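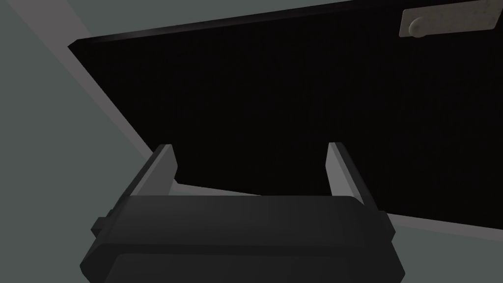
dunlin_72
Has anyone else had the letter from Vivent about the arrangement fee? I remortgaged through their Mendham branch and they added £3290 to the loan without it being on the illustration I signed. They say it was in the terms. My paperwork is in a cupboard with a door that's nearly black, with a small metal plate up in the corner, and I've been through all of it twice. No mention of the fee.

PColley
Same here, though mine was £214. Reginald Mercado at the branch told me it was a valuation charge. I never had a valuation.

Wornley Lad
Check page 18 of the offer document. The fee is listed there. I don't like it either, but it isn't fraud if you signed for it.

dunlin_72
My offer stops at page 16.

PColley
Mine too. I've asked for a full copy – nothing yet.

Wornley Lad
Fair enough, I take that back. Complain in writing then, and keep a copy.

t.issahaku
Don't pay a claims firm to do it. I wrote to them myself on 18th September and had the fee refunded, with interest. They didn't admit anything.

Wornley Lad
One refund doesn't prove they did it on purpose.

t.issahaku
Didn't say it did. I got my money back.

dunlin_72
Thanks, letter goes tomorrow.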